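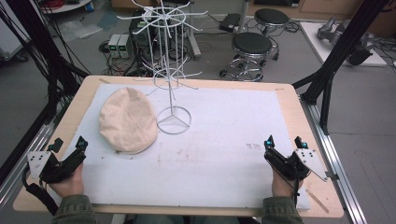 About Trenport

Trenport is a test house for household and shop-floor automation. We answer one question for manufacturers, retailers and facility operators: can a given machine do a given chore today, at a speed and error rate someone would pay for? We do not build robots and we do not sell them.

The company was started in Durley by two former retail fixture engineers and a controls technician. Early work was limited to store tasks such as facing shelves, hanging accessories and resetting displays. Household chores were added in July of the following year, after a client asked why a gripper that could load a peg wall could not put a hat on a hook at home. We did not have a good answer, and most of our method comes from trying to find one.

What we test

Our catalog holds 300 chores. Each is written as a start state, an end state and a time limit. "Tidy the hallway" is not a chore in our catalog. "Move one soft cap from a flat surface to a free hook on a rotating rack, without tipping the rack" is.

Soft goods make up a large share of the list. A cap has no fixed shape, a wire rack turns when it is touched, and a hook arm is thin enough that a small error in approach angle means a miss. A person corrects for all of this by feel. Most of the systems we see correct for one of the three.

How we test

Every chore is first done by a person with bare hands, then by a person working through hand-held grippers, then by the machine. The second step matters most to us. If a trained operator cannot finish the chore through two gripper fingers per hand, the limit is in the hardware and no amount of software will remove it. If the operator can finish and the machine cannot, the gap is in sensing or control, and the report says so.

A standard series is 900 attempts per chore. Start positions are varied according to a written schedule. Resets are done by hand and are included in the reported labor time — a figure that vendors tend to leave out.

Where things stand

Rigid parts in known positions are largely solved. Rigid parts in unknown positions are good enough for some shops. Cloth, hats, bags and cables are not ready for unattended use in any home we would sign off on. Of the last 7 hanging tasks we ran for outside clients, 2 met the time limit.

Reports and methods

Results are issued in the Bondarchuk format, our in-house report layout, with every failed attempt logged by type. The Dunell schedule, which sets our start positions, is available to clients on request.

Page last revised Tuesday, March 15, 2022.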